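Frischhaltefolie gegen Bienenwachstuch: mein Mai ohne Plastik

Im Mai wollte ich wissen, was an den Versprechen dran ist. Bienenwachstücher sollen alles können: Brot, Käse, die halbe Zwiebel. Der Hersteller Plattner verlangt für das Dreierset 32 Euro und schreibt auf die Packung, damit komme man ein Jahr lang aus. Ein Jahr bei welcher Nutzung, steht da nicht. Ich habe per Mail nachgefragt und einen Link zum Shop zurückbekommen.
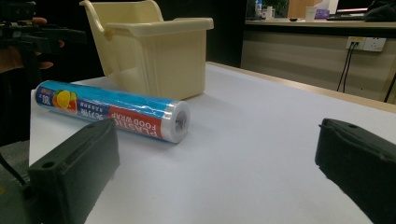
Meine Skepsis gilt übrigens beiden Seiten. Der Unverpacktladen Doven rechnet auf einem Aushang vor, ein Haushalt spare mit den Tüchern 432 Meter Folie im Jahr. Wer verbraucht denn so viel? Bei uns hält eine Rolle gefühlt ewig. Verführerisch verpackt ist das Zeug allerdings auch: knallblaue Hülle, Zitronen- und Orangenscheiben drauf, als käme die Folie direkt vom Obstbaum. Mit Frische hat so ein Aufdruck ungefähr so viel zu tun wie das Bienchen auf dem Wachstuch mit Artenschutz.

Also ausprobiert. Brot im Wachstuch: am zweiten Tag gut, am dritten trocken. Hartkäse: tadellos, da gibt es nichts zu meckern. Die halbe Zwiebel habe ich einmal eingewickelt, und seitdem riecht das kleine Tuch nach Zwiebel – trotz Spülmittel und lauwarmem Wasser. Heißer als 40 Grad darf man nicht waschen, sonst löst sich das Wachs.

Für die Schüssel mit Hefeteig (500 Gramm Mehl, also nichts Großes) war das größte Tuch zu klein. Am Ende lag ein Teller drauf. Der kostet nichts extra, und für ihn wirbt auch niemand.

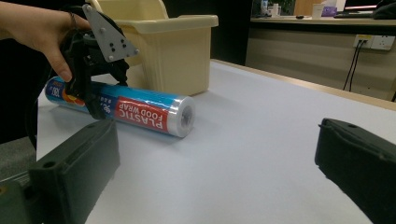

Was ich jetzt benutze

Teller, Schraubgläser, für den Käse ein Wachstuch. Die Folie bleibt in der Schublade und kommt vielleicht einmal im Monat raus. Auf dem Markt in Iston gibt es inzwischen auch Silikondeckel, angeblich unverwüstlich. Meine Schwester hat welche aus Bristatton, zwei davon sind schon eingerissen. Ich warte da erst mal ab.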